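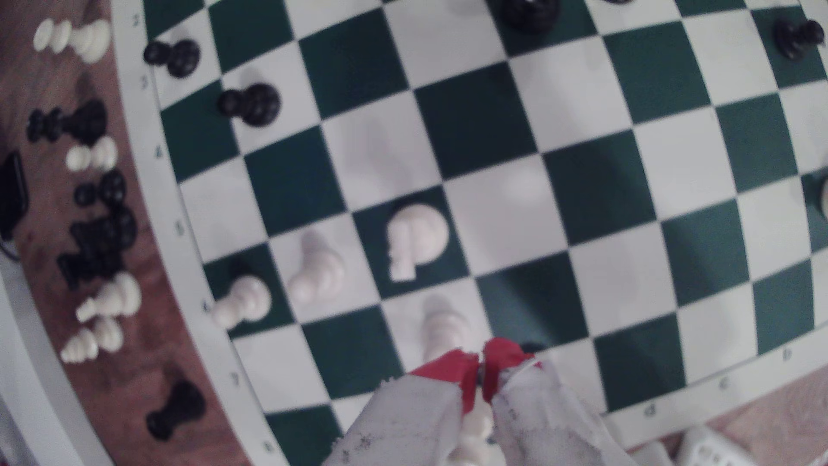
Why Do Planes Have Bent-Up Wingtips?

Look at an airliner at the gate and you may notice the ends of its wings point at the sky, as if somebody parked too close to a wall. Those bits are called winglets, and they were put there on purpose.

A wing works because the air under it pushes harder than the air on top. Air is a bit of a cheat, though. At the wingtip, the high-pressure air underneath sneaks around the end to get to the top, and it curls into a little tornado called a vortex.
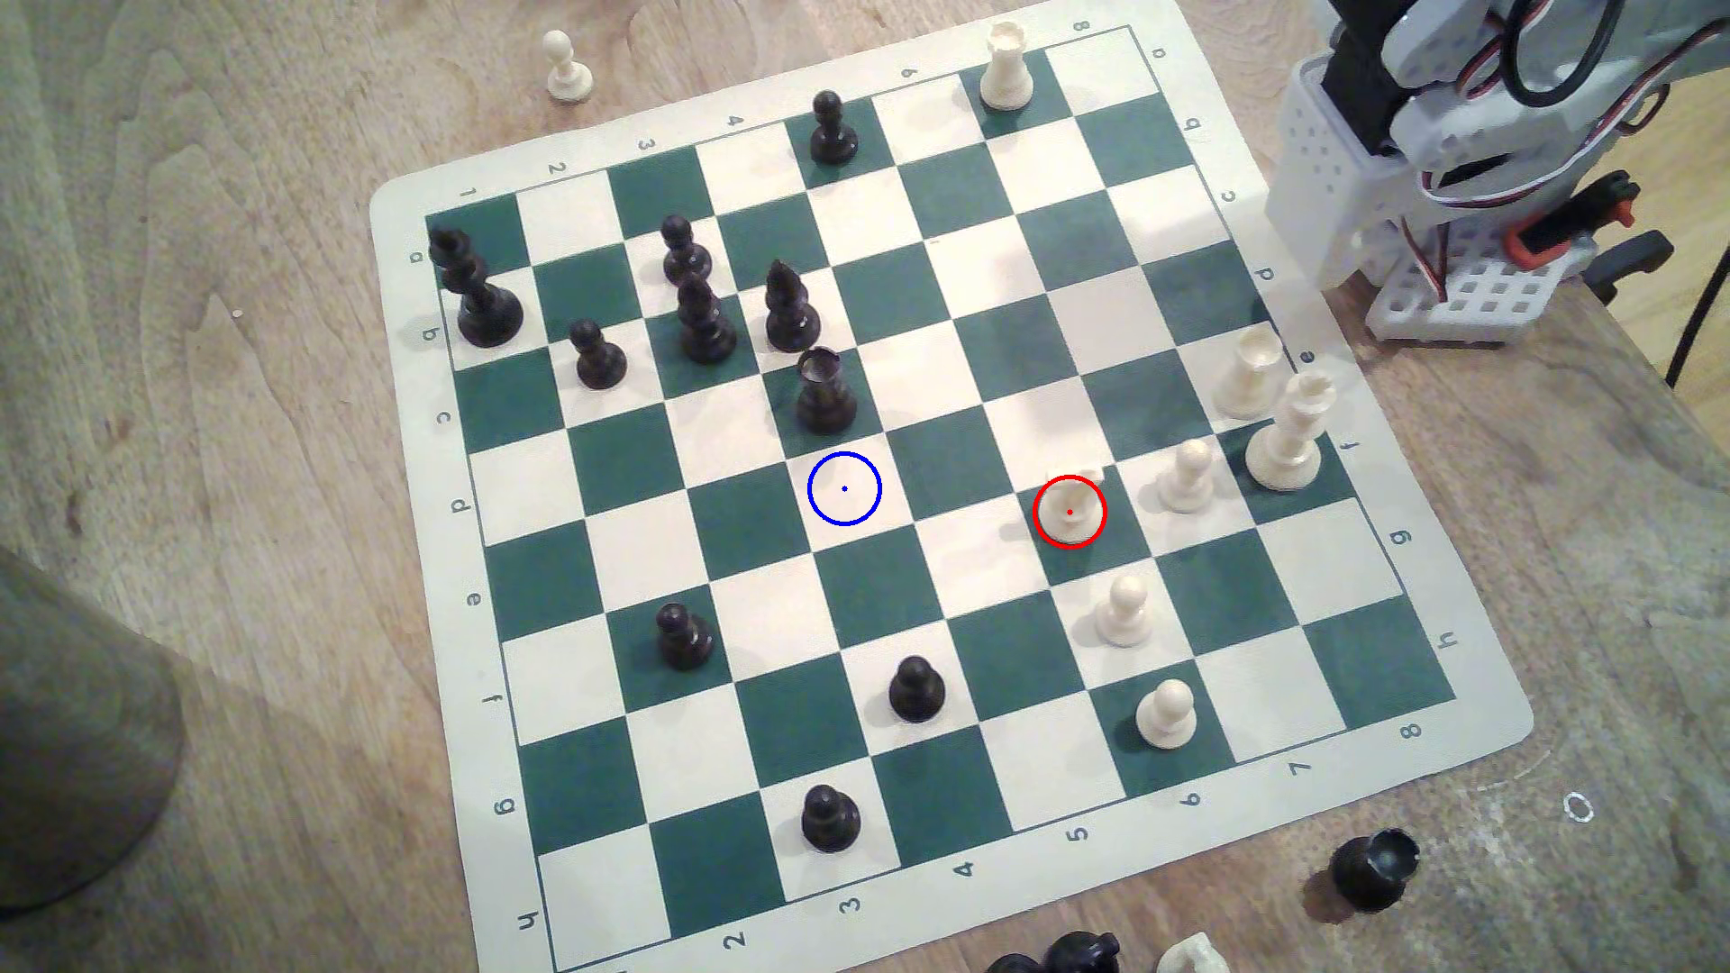 Making tornadoes takes energy, and the plane pays for it in fuel. Passengers get nothing out of this, not even extra peanuts. A winglet gets in the way of the sneaking air, so the vortex is weaker and the engines don't have to work as hard.

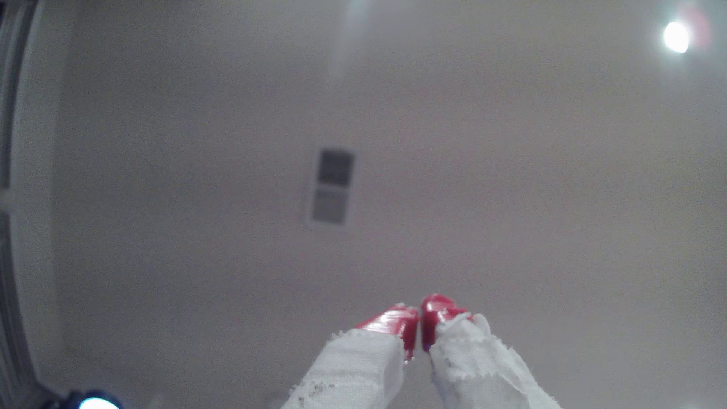

Two fingers with red tips.

Take the Lirko, a small jet that flies from Pamley to Chisholm, a trip of 658 miles. With winglets it burns 30 pounds less fuel each way. That sounds tiny until you fly it 200 times in a year, and then even grown-ups get excited. 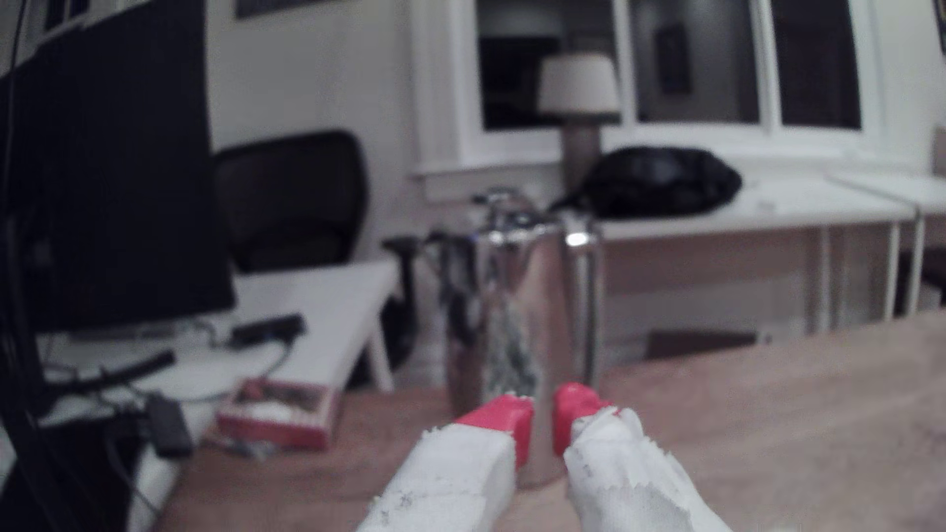 So why not make the wings longer instead? That works too! But long wings have to fit at the gate, and airports get grumpy when planes bump into each other. Bending the tips up saves room.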